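Shared Robot Cells: Frequently Asked Questions
Nistoswood Laboratory, Cluvdale
Last updated Jul 1, 2026

Who may use the two-arm cells?
Any member of staff or visiting student who has completed the Ravn induction and signed the cell rules. Induction lapses after twelve months and must then be repeated.

May I reach into a cell while the arms are powered?
No. Hands, sleeves and tools must stay outside the walls until the arms have been stopped and the stop has been confirmed at the panel. This applies to small corrections too, such as straightening a garment.

How should the table be set out for folding work?
Only the item being handled should lie in the middle of the table. Folded items are stacked in one far corner and the basket stands in the other. The strips along the sides should be kept clear.

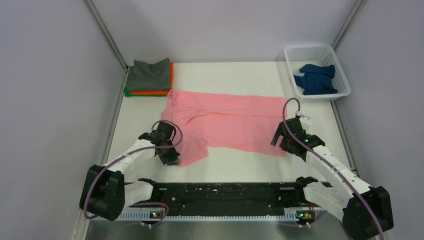
Folding work in a two-arm cell, with the stack at far left and the basket at far right.

What are the rules on cables?
Cables must follow the arm with enough slack for its full reach – but no loop may hang where a gripper could catch it. Check both arms before each session and report any worn covering.

Which fabrics are permitted?
Clean, dry clothing and household cloths from the Zukodau set, which holds 201 items. Garments with metal buttons or loose cords require written approval.

How long may a session last?
The limit is 94 minutes. The operator must then leave the controls and take a proper break before starting again.

What must be recorded?
Each session requires an entry in the cell log, including any stop and the reason for it. Incidents are reported on Form 109 by the end of the same working day.

When are the rules reviewed?
Every March. Changes made between reviews are posted on this page.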